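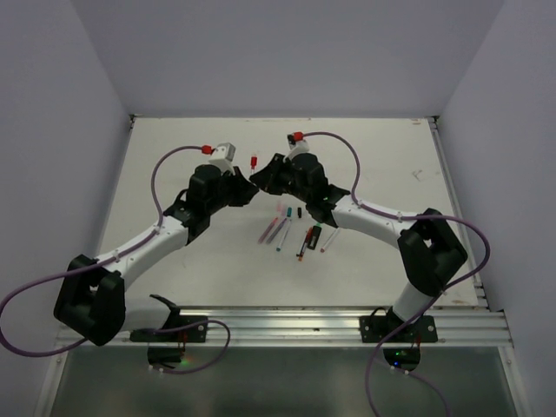
Valbona Georgiev still winces at the sound, which she describes as a plastic coat hanger snapping inside a drawer. It was the left gripper at Haldane meeting the right one at full speed, over a marker that both of them wanted.

"I was standing right there with my coffee," she says, "and I didn't get near the stop button. It was over before I'd understood it had started!"

The two-arm cell is the heart of Flulari, the pen-sorting project she runs with Themis Rallis, and the crash in January cost them a finger and 6 days. What they found in the logs is a wonderful little detective story. Each arm checked where the other one was before it moved, just as it should. But the right arm's position was arriving late, so the left arm was steering around a ghost.

"Every check passed," Rallis says, and he's grinning as he says it. "That's what I love about it. The code was right and the answer was wrong, all because of an old timestamp."

The delay had crept in with a software update, and it had caused 2 near misses that everyone put down to bad calibration. Georgiev wishes they had looked harder at those. "A near miss is free data," she says. "We threw ours away."

Now both arms freeze if either position reading is stale, and they slow way down whenever the grippers share the middle of the table. Sorting takes longer. Neither of them minds much, and Rallis has already started on a test that delays the messages on purpose, just to see what else falls over. He can't wait to run it.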